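Shared workshop in Etham builds its own robot arm station

Tuesday, September 1, 2026

Members of the Idwood shared workshop in Etham have started to work on a small automation station, which they are building in their free evenings. The station has one black robot arm and a white table, and the group now tries it with plastic bottles and cups. 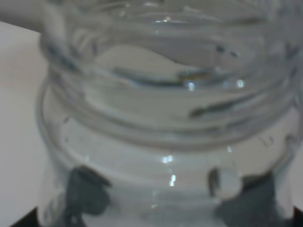
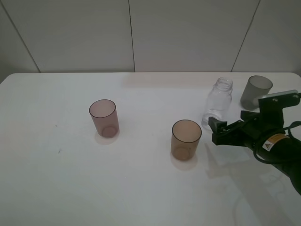 The project has the name Stasari and it began in November with a budget of 309 pounds for the first parts. A second collection among the 16 members brought the rest, so the total cost stands today at 2,314 pounds. Most of this money went for the arm, which was bought second-hand from Lemaire, a repair shop in the same street.

According to the group, clear plastic is the most difficult material for them - the software finds a coloured cup much easier than a transparent bottle. They plan to write their own program for this and to share it free of charge with other workshops.

The workshop is open to visitors on two evenings each month. People who wish to see the arm are asked to write their name on the list at the entrance.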